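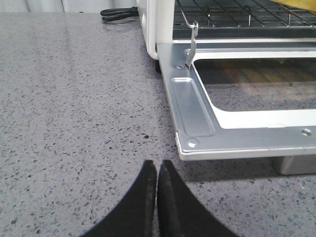 What does a gripper need in order to put food into a small oven and take it out again?
Long fingers, a soft enough closing force, and a wrist camera that can still see the rack when the fingers are shut. Our project tested the first two and ran into trouble with the third.

Student Project Report
Comparing Two Finger Sets for a Kitchen Arm
Submitted in May

1. Task

The arm has to pick up one item of food, bring it to a toaster oven with the door open, and set it on the rack. It then has to bring the item back out. We worked with bread rolls and a few light toy foods. The door was opened by hand before every run, and the oven was not switched on at any point in the project.

2. Equipment

We used one Cloltow arm with the standard controller. The two finger sets were:

Ternier: straight fingers, flat inner faces, stiff.
Gekeck: tapered fingers, blunt tips, slightly flexible.

Both fit the same mount, and changing sets takes a few minutes with a hex key. The camera stayed on the wrist for all runs. We drove the arm by hand controller, with two operators taking turns, so our results include our own mistakes as well as the hardware's.

3. Runs

We planned 216 runs and kept 178. The rest were thrown out, mostly for recording faults. In 14 of them the camera feed froze before the arm reached the rack, and we could not tell what had happened from the log alone. The runs were split evenly between the two sets, and each operator used both.

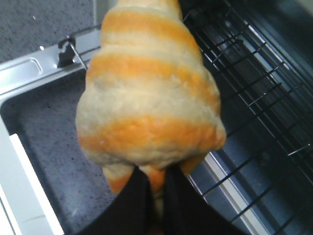 Figure 2. Striped crescent roll held at its lower end, wire rack to the right.

4. Results

Rolls were harder than the toy foods for both sets. The Ternier fingers held well but left dents at any force above the lowest setting. At the lowest setting the roll tended to turn in the grip, especially when it was picked up near one end. The Gekeck fingers left fewer marks and the roll turned less. They were worse on small, hard items, which slid toward the tips.

Placing on the rack was the slowest part of each run. The open door takes up a lot of room in front of the oven, so the arm has to come in over it at a low angle. The Ternier fingers touched the door more often, and one of those contacts tripped the controller's force limit and ended the session early.

5. Camera

With a large item in the grip, the item blocks much of the wrist view. Both operators said they judged the last part of the approach by looking at the oven directly. A second camera on the counter would fix this. We had a Mühlbauer bracket for one but did not get it mounted in time.

6. Next steps

We would keep the Gekeck fingers for bread and add a thin rubber pad at the tips for the small items. The force settings should be saved per item instead of per session. The door should also be part of the task, starting closed.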